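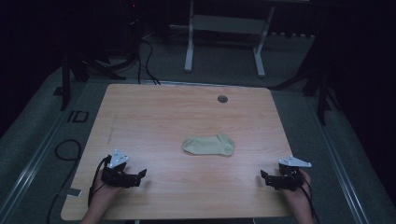
Step 3: Find the start of the fold without asking a human

By now you have two gripper tracks and a head camera stream in Platari, all on one clock. (If they are on two clocks, go back to step 2. I'll wait.)

The sock policy needs to know when the approach ends and the grasp begins. Our first version used jaw width alone, which worked nicely until people started fidgeting. Operators click the jaws open and shut while they think, and Tokgate logged every click as a grasp. One Tuesday session contained more grasps than socks by an embarrassing margin.

Do this instead:

Open segment.yaml and set trigger to width_and_mask.

Point mask_source at the head camera. A beige sock on pale wood is a low-contrast target, so drop the mask threshold until the whole sock fills in, toe included. Stop before the woodgrain joins it.

Add the table's cable grommet to ignore_regions. It is small, round and dark, and the detector loves it dearly.

Set min_hold to 3 frames. With 2 you get the fidgeting back.

Run the segmenter and scrub to the first marker. Both jaws should still be open and clear of the sock one frame before it. If they are already closed, your gripper stream is lagging and the offset belongs in Ostora's sync file. Do not fix it by nudging markers by hand. I did that for a whole dataset in May and then had to do it again.

Step 4: Export the segments

Leave the format on default unless you enjoy writing parsers.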